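シミュレーションで腕を磨く ロボット部の「つかむ」挑戦、7月の校内大会へ

ドレルデン工科専門学校のロボット部が、仮想空間のロボットアームを操って小物をつかみ、決められた場所へ運ぶ競技の準備を進めている。部員は12人。7月に開かれる校内大会「Baptisteカップ」に向けて、放課後の情報実習室は毎日にぎやかだ。

大会は今年で2回目。昨年は実機のアームを使ったが、順番待ちが長く、1チームが本番までに練習できた回数はごくわずかだった。そこで今年は予選をすべてシミュレーションに切り替えた。使うのは、卒業生が立ち上げた開発会社Cloltusが学校向けに提供している演習環境だ。実習室のパソコンがあれば全員が同時に練習できるようになり、部室の空気ががらりと変わった。「待ち時間がなくなって、失敗するのが楽しくなった」と、2年生の部員は声を弾ませる。

競技のルールはこうだ。仮想のテーブルに形の異なる小物が置かれ、各チームは二本指のグリッパーを動かすプログラムを書く。指定された品を順に持ち上げ、トレーに移せば得点になる。落としたり、ほかの品に触れて動かしたりすると減点。制限時間は1課題につき400秒で、途中でプログラムを書き換えることはできない。課題の配置は当日まで伏せられるため、丸暗記した動きではまず通用しない。

今年の課題テーマは「宝物庫」。小物のデータはデザイン科の生徒が担当し、それぞれ好きなモチーフを持ち寄って形にした。工具やブロックが並ぶ定番の課題に比べると、なんとも華やかだ。見た目が楽しいだけでなく、つかむ側にとっては手ごわい品がそろっている。

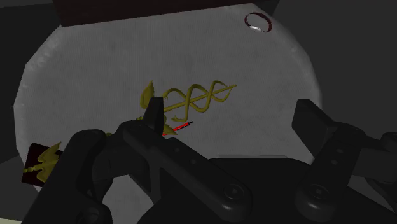
練習用課題の一画面。手前が二本指のグリッパー、テーブルには二匹の蛇が巻きつく杖をかたどった金色の像や赤い棒が並ぶ

部員たちがそろって「最難関」に挙げるのが、この金色の杖だ。まっすぐな軸に蛇のような帯が絡み、端には小さな翼がついている。軸をねらったつもりの指が帯に当たる、翼に引っかかって向きが変わる、持ち上げたとたんに回ってしまう。練習が始まった週は、どのチームも悲鳴と笑い声の連続だったという。

攻略法はチームごとにまるで違っていて、そこがまた面白い。1年生中心のチーム「Nosetti」は、つかむ位置の候補をプログラムに次々と試させ、成績のよかったものを残していく作戦をとった。これまでに重ねた試行は2000回。夜のあいだもパソコンを動かし、翌朝に結果を見るのが日課になった。登校するとまず実習室に寄り、グラフが上向いていれば歓声が上がる。リーダーの生徒は「朝のホームルームより先に結果を見ないと落ち着かない」と話す。

一方、3年生のチームは重心の計算から入った。紙に図を描き、軸のどのあたりを挟めば傾きにくいかを話し合ってから、ようやくコードを書く。試行の数ではNosettiに遠く及ばないものの、先週の練習試合では杖を無事にトレーまで運び、見ていた後輩たちから大きな拍手が起きた。ところが次の細い棒であっさり失敗。隣に別の品があると指を下ろすすき間が足りず、開き幅の調整にいまも頭を悩ませている。

小さな輪も見逃せない。外側から挟むか、内側に指を入れて広げるか、部内では意見がまっぷたつに分かれた。火曜日のミーティングではこの話だけで下校時刻になり、決着は持ち越し。結局、両方のプログラムを用意して勝負させることになったそうだ。

実習を担当する教員は、生徒どうしの教え合いが増えたことを喜んでいる。「機械科の生徒がデザイン科の生徒に形の意図を聞きに行き、デザイン科の生徒が今度はつかみ方に口を出す。授業ではなかなか見られない光景です」。杖の翼を少し大きくしてほしい、いや小さくしてほしいと注文が相次ぎ、デザイン科の生徒が「これ以上は直しません」と宣言する一幕もあった。

部では練習中の失敗もすべて記録に残している。集まった記録は1000件を超え、「滑った」「隣に当たった」「指が閉じる前に上がった」など、原因ごとに短いメモが添えられた。来年の新入部員に渡す手引きのもとにする計画で、中でも杖の項目はひときわ分厚くなりそうだ。

決勝では、上位チームが実機のアームに挑む。小物は3Dプリンターで出力する予定で、デザイン科ではすでに試作が始まった。画面の中でうまくいった動きが、実物でもそのまま通じるとは限らない。摩擦も違えば、部品のわずかながたつきもある。それでも部員たちの表情は明るく、「早く本物を持ち上げたい」という声があちこちから聞かれた。

Baptisteカップは校内の多目的ホールで開かれ、保護者や近隣の中学生も見学できる。予選の様子は大型スクリーンに映し出され、休憩時間には来場者が練習用課題を操作できる体験コーナーも設けられる。申し込みは不要。開始は午前10時で、体験コーナーは予選終了後から利用できる。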